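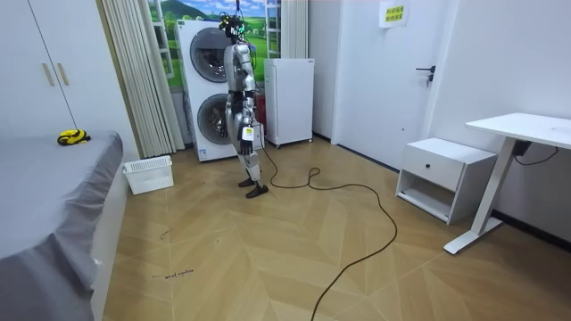
**Senus:** Check the stacking kit before anything else. A dryer sitting on a washer with no bracket will walk during the spin cycle, and herringbone will show every millimeter of it.

**Tosley_84:** The bracket is in and torqued to spec. My question was the floor. Do I need a tray under the tower?

**Senus:** Yes. Steel or molded plastic, with a drain port. Wood blocks swell at the joints first.

**usmani527:** Disagree. A tray under a stacked pair raises the center of gravity and adds flex. I run mine on rubber pads with a leak sensor. Installed in June, no movement.

**Senus:** A sensor reports water. It doesn't hold any.

**usmani527:** It closes the valve. Misel unit, 200 dollars with the shutoff.

**Tosley_84:** Tray or pads, then. Second item: the mini fridge next to it. Same outlet okay?

**usmani527:** No. Give the tower its own circuit.

**Senus:** Agreed on that one. Also leave a gap between the fridge and the washer side, and keep the curtain panel off the back of the fridge. The pleats block airflow.

**Tosley_84:** Curtain can be tied back. Ordering the pads and the shutoff. Will post level readings after the first full load.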